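Left arm sags after a stop and lands on the tray divider
Two-arm bench cell, sorting bricks by colour into a compartment tray

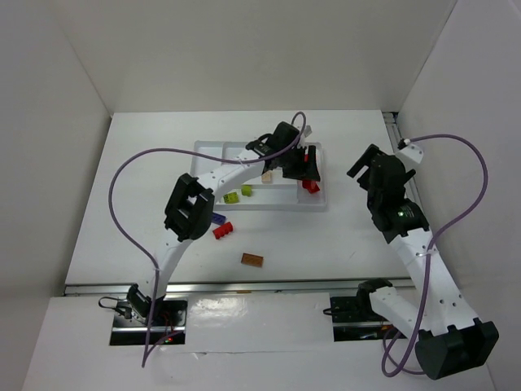
Left arm over the tray, right arm folded back. Three bricks still on the table.

Posted by Jirayu Mahawong, 2026-06-26

I look after a small sorting cell with two arms that put toy bricks into a divided tray. The left arm has started dropping when the software stops it. It doesn't fall all the way. The gripper comes down by 60 mm or so and the finger catches the divider on the right-hand side of the tray. Twice it has knocked the tray out of position and the next run then put bricks in the wrong compartment.

It happens when the controller throws a following error on the elbow. The log says "joint 3 deviation" and then torque goes off on that arm. The right arm carries on holding its position as normal.

Things I have tried:
Lowered the speed to 90 per cent. No change.
Swapped the left gripper for the spare. No change.
Ran the elbow on its own with no bricks. It did 67 cycles and then faulted with the forearm stretched out towards the tray.

The arms have no brakes. Is this a worn gearbox or is it something in the settings? I'd also like to know whether it is safe to reach in and steady the arm while somebody else clears the fault. We have been doing that.

Ketsara Bunnag

Please stop doing that last part. When the fault clears, torque comes back on, and on a lot of controllers the arm goes straight to the last commanded position. If your hand is between the finger and the tray it will get pinched. Cut the power at the switch, support the forearm from underneath while you lower it, then take your hands out before anything is switched on again.

For the fault, look at the cable before you open the gearbox. Yours goes over the gripper, back along the forearm and out in a wide arc past the elbow. We had one routed much the same way and it pulled tight near full reach. The elbow motor was working against the cable and the controller read it as a deviation. With the power off, move the arm by hand through the whole range and feel for a point where it gets stiff. If there is one, give the cable more slack at the elbow and clip it closer to the forearm.

Also change what the fault does. Ours was set to drop torque at once. It now holds for a moment, lowers to a rest position and then releases — if your controller has a setting like that, use it. Keep the emergency stop separate and don't delay it.

Charoen Thammasiri

had this, was the gearbox. replaced it and fine since

Chalerm Klinhom

Could be the gearbox, but check the play first. Power off, upper link held still, rock the forearm gently. If it knocks at the elbow, order the part. If it feels the same as your right arm, go with the cable.

I would also compare the elbow current limit on both arms. After a firmware update in January one of mine went back to the default and the other kept its old value. It only faulted at long reach, same as yours.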